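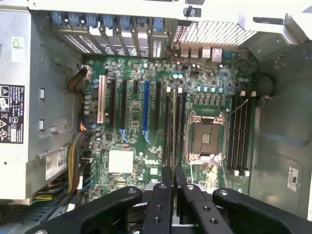
When a Robot Pushes Too Hard

Robots can take computers apart and put them back together. Most of the time it goes well. Sometimes it goes wrong, and then people have to find out why.

Inside a desktop computer is a big green board called the motherboard. Other parts plug into it. Memory sticks go into long, thin slots, and the processor goes into a square socket with a metal frame.
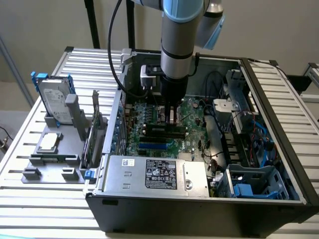
WEKENEN, 26 Jan 2021

A robot arm at the Mindach workshop stopped in the middle of a job today. It was lowering a memory stick toward its slot, and the stick was tilted a little. One end touched the slot before the other. The robot kept pushing.

The arm has a sensor that feels how hard it is pressing. The limit was set at 40 newtons. When the push went over that number, the arm shut itself off. This is called a protective stop.

Howard Treloar runs the robot. He pressed the red stop button too, so the arm could not start again while his hands were near it. Then he checked the slot for cracks and found one.

What changed? The robot now moves down more slowly for the last 6 millimeters. If it feels a bump too early, it backs up and tries again.

Words to know
Gripper: the robot's hand.
Sensor: a part that feels or measures something.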